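Toy Kitchen Inventory, January

The toy kitchen has been reviewed in full, as is customary in this household at the start of the year. It was last put in order in the fall, and its condition had since declined. Pieces had migrated to the hall closet, the bathtub and, in one case, a winter boot.

The collection began with a single boxed set from Retero, purchased at the Zundside market, and has grown through birthdays and the generosity of relatives. By the present count it comprises 98 pieces, against the 100 recorded last year. The 2 missing items are a lid and a slice of bread. Readers who have recently hosted our children are kindly asked to check their sofas.

The following method was adopted on Tuesday and is recommended to other families.

1. Clear one table completely and wipe it down. The white table is preferred, as small pieces show up well on it.

2. Bring out the cookware first. Pots go to the left, together with the spatula. Handles are to be checked for cracks.

3. Wash all plastic items in warm water with a little dish soap. Painted pieces and anything bearing a paper label should be wiped with a damp cloth only.

4. Set out the dishes and the food together. The green colander and the pink-rimmed plate take up the most room, and the ketchup bottle may lie on the plate. The orange slice and the other small foods stay near the cups. The pale yellow chunks are kept in the little green cup, where they only just fit.
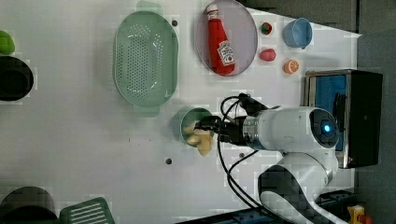 5. Return everything to the Lavoie bins - heavy pieces at the bottom, food on top - and write the final count inside the lid.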